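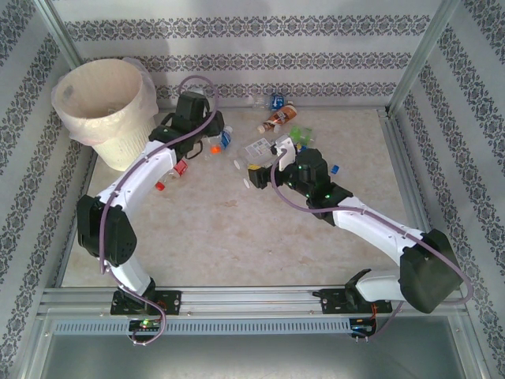

Werkville Student Robotics Club Enters Litter-Sorting Contest, Asks for Patience

WERKVILLE, July – The Werkville Student Robotics Club will take a two-armed litter sorter to the Janura Student Challenge this summer. Club adviser Ada Lombardi would like expectations kept modest.

"People hear 'recycling robot' and think the problem is solved," Lombardi said. "Ours picks up bottles and caps from a floor we built for it. A real sidewalk has wind, mud and dogs."

The project, named Arai by the students, uses a pair of arms to pick up bottles, caps and wrappers and drop them in a bin. The club logged 400 practice pickups this spring and plans to reach 1000 before the contest. Students write down every miss. Flat pieces of paper are the worst of it – the fingers slide right over them – and crumpled wrappers are not far behind.

Six students work on the project after school. Local parts supplier Grarnex gave the club $2000, most of which went to cables, spare fingers and a replacement circuit board.

The club makes no claim that Arai will clean up a park, save the town money or replace anyone's job. A student with a trash bag is still a good deal faster, and the team's own report says so on the first page. Lombardi said she would sooner see that sentence in the report than another line about changing the world.

Contest teams get some 6 minutes per run, with no touching the machine once it starts. Werkville has not yet finished a full practice run under that rule.

Families may watch practice in the club room from 4 p.m. Questions about the club should go to Ada Lombardi at the school office.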